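## Folding a white top on the kitchen table

I love this job! Give me a clear table, a cup of tea and a heap of white tops and I'm happy for the whole evening. This is the fold I use for everything that goes in the Divano drawers, and once your hands know it you'll fly through a pile.

Wipe the table first and let it dry - white cotton picks up every crumb. Then drop the top down any old way and find the bottom hem.
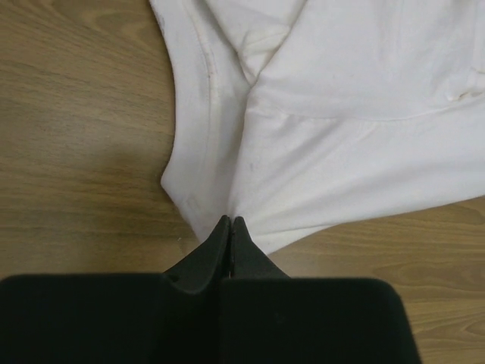
Pinch the hem at one corner and draw it gently towards you until the creases run out, then do the other corner. Smooth from the middle outwards with a flat hand (don't tug at the neck, it stretches).

1. Turn it face down, sleeves out.
2. Fold one side in to the middle and lay the sleeve back down along it.
3. Do the same on the other side.
4. Bring the hem up to 5 cm below the collar.
5. Fold in half again and stand it on its edge.

Thick sweatshirts are happier with step 5 left out - just lay them flat on the shelf.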